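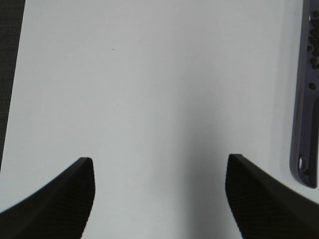

I moved to Clevton in May with two suitcases, a lamp and a firm belief that I was a tidy person. The belief lasted until the first Saturday-style cleaning spree, when I pulled the bed away from the wall and met what was living behind it. Dust, mostly. Also a sock I'm pretty sure belonged to the last tenant.

My apartment is on the top floor of the old Kyei building, which used to be a button factory, and I love it to pieces. Big windows! Floors that creak like a ship! But the boards have gaps you could lose a quarter in, and everything that falls goes down there to stay. My last place had wall-to-wall carpet, so I'd never really swept before. I ran the vacuum, I felt virtuous, I had a snack. When the vacuum died in the move I figured I'd buy another one. Then I saw the prices, went to the hardware store on Allent Street and came home with a broom for 12 dollars.
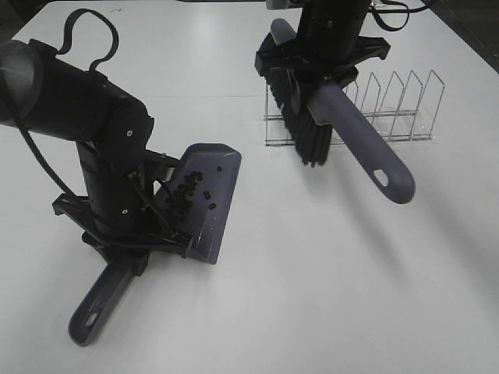 Learning to sweep at 40

You'd think a grown woman would know how to do this. I was flinging the stuff. Big heroic strokes, like I was curling for my country, and every one of them sent the crumbs sailing under the stove. My mother watched me over a video call and laughed so hard she had to put the phone down.

Short strokes, she told me, and keep the bristles on the floor. Start at the edges and pull everything toward the middle. Do the kitchen last so you're not tracking onion skins through the bedroom (guilty). 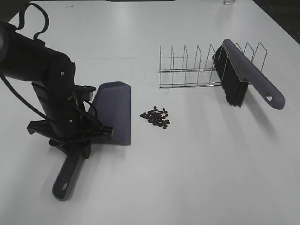
She also had opinions about that thin gray line of dust that never goes in, no matter how many times you back up and try again. Her trick is to wet the lip of the pan a little, and I've been doing it all summer with great success. My own trick was to sweep the line under the rug, and I'm not saying I've given that up completely.

What surprised me is how much I like it. I get up, put the coffee on and sweep the whole place before it's done, and I can hear the street waking up while I do it, the bus, the bakery guys yelling, somebody's terrible trumpet. The vacuum used to drown all that out. One lap takes me 21 minutes if I move the chairs and 5 if I don't. I mostly don't.

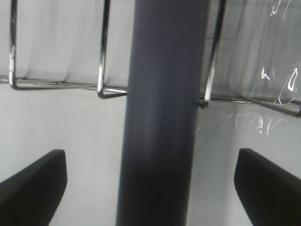
Dark gray, with a matte finish.

I did finally price out a new vacuum at Sulon, the big appliance place by the highway. I stood in the aisle, pushed a few back and forth, and bought a doormat.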